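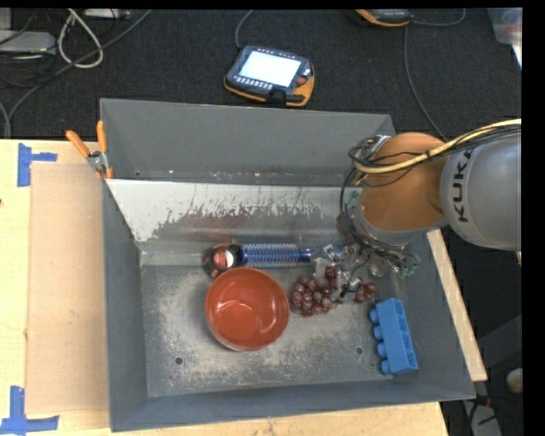
*A scuffed gray metal bin, with a bowl and a blue block among the things inside.*

# Westau to start charging for bulky drop-offs in September

**Update, 4:30 p.m.:** Added the town's answer on mattresses, and fixed the Emovthorpe hours.

Free ride's over at the Westau transfer station, at least for big stuff. Starting in September, residents will pay $10 for each bulky item they bring in. Couches, dressers, box springs, that kind of thing. Regular household trash and recycling stay free with a sticker.

The town put the notice up on its website this morning, then took it down, then put it back with a corrected price. The first version said $5. It's $10. The town office confirmed the higher number by phone just before noon and said the $5 figure came from an old draft.

Why now: hauling. The town's contract with Clanex, which trucks the bulky containers out, was renewed over the summer at a higher rate. Westau used to pay a flat yearly price. Under the new deal it pays $846 every time a full container leaves the yard. Light month, fine. Moving season, when half the rentals on the north side turn over, not fine.

The notice doesn't give a yearly total under the new contract. We asked. The town says it won't have a solid one until the first quarter's invoices are in.

## What counts as bulky

The list is one page and a little vague. From the notice, bulky means anything that "does not fit in a standard household cart with the lid closed." Attendants at the gate make the call.

Named on the list:

- sofas, recliners, and other upholstered chairs
- dressers, desks, bookcases, tables
- mattresses and box springs (each one is an item, so a set is $20)
- rolled carpet, per roll
- grills, with the propane tank removed
- exercise machines

Not on the list and still free: scrap metal, cardboard, yard waste, and small appliances like toasters and coffee makers. Scrap metal goes in the open container past the scale, same as before. Clanex doesn't handle that one. It's picked up by Babaei, a salvage outfit from the next county, which pays the town by weight. Not much, the town says, but it covers the pickup.

Refrigerators and air conditioners already had their own fee and that isn't changing.

Tires are still not accepted. At all. There's been a pile of them outside the fence since spring and the notice asks people to please quit adding to it.

## How to pay

Card or check at the gate. No cash. That's going to annoy some people, and the line moves slow enough already on a busy morning.

Residents can also buy tags ahead of time at the town office, first floor, same window as dog licenses. Tags don't expire. Stick one on each item before you get to the gate and you can use the left lane and skip the card reader.

The first 200 households to renew their station sticker after the fee kicks in get one free bulky tag. One per household, and you have to ask for it at the window. They won't be mailed out. Renewing online doesn't get you the tag unless you come in afterward with the reciept, which seems to defeat the purpose of renewing online, but that's how it's written.

Seniors already on the reduced sticker rate will pay half, so $5 an item. They need to show the green sticker, and it has to be on the vehicle. Bringing it in your hand won't count. The town said that twice.

## Swap shed stays open

A lot of people called the town office this morning about the swap shed, according to the woman who answered there. Short answer: it's staying, no charge to leave things or take things.

One change though. Furniture left at the shed has to be looked at by an attendant first. If it's stained, broken, or missing parts it's going in the container and you'll be charged. The worry is people dropping dead couches at the shed to dodge the fee. Anything still sitting there at the end of two weeks goes out with the bulky load, at town expense.

Dishes, tools, toys, books, picture frames, all fine. No car seats, no cribs, no helmets. Same rules as last year.

## Emovthorpe residents

Emovthorpe has shared the station with Westau since its own yard closed, and its residents will pay the same $10. They can't buy tags at the Westau office, however. Emovthorpe's town hall will sell its own, in a different color, once they come back from the printer. Until then it's pay at the gate.

Emovthorpe's town hall window is open 9 a.m. to 1 p.m. An earlier version of this item had it open until 4. It isn't.

The free tag offer is Westau only. Emovthorpe's share of the hauling bill is worked out separately and a clerk there said the town hadn't decided if it would do something similar. Decision maybe next month.

## Will people just dump it

Came up more than once at the last public meeting, before the price was set. Several residents said a fee means couches in the woods. One man who lives off the quarry road said he already hauls out other people's junk every spring and doesn't see why he should now have to pay to get rid of it.

The town's reply today: roadside junk that isn't yours can be reported, and the highway crew will get it. If you'd rather bring it in yourself, call ahead and the gate will waive the fee. Call before you load it, not from the line. The fine for illegal dumping isn't going up for now.

Some support too. A landlord with a few buildings on the north side told the meeting ten bucks was cheaper than the private pickup he uses. Another resident asked for a free day once a year. The town says it's looking at one in the spring, no date, no promises.

## Mattresses

Added late because readers asked. Yes, wet mattresses are still accepted. No, you don't pay extra for a wet one, but attendants can turn it away if it's infested. Bag it if you're not sure. Crib mattresses count as household trash if they fit in the cart, so no charge.

## Hours

Station hours don't change with the fee. Gate opens at 7:30 a.m. and the last vehicle is let in at 2:45 p.m. If you've got a full truck and want to beat the fee, go early. The bulky container has been filling up before noon this week and once its full they close that lane until Clanex swaps it.

The complete list and the tag form are on the town website, under Public Works. Paper copies at the gate.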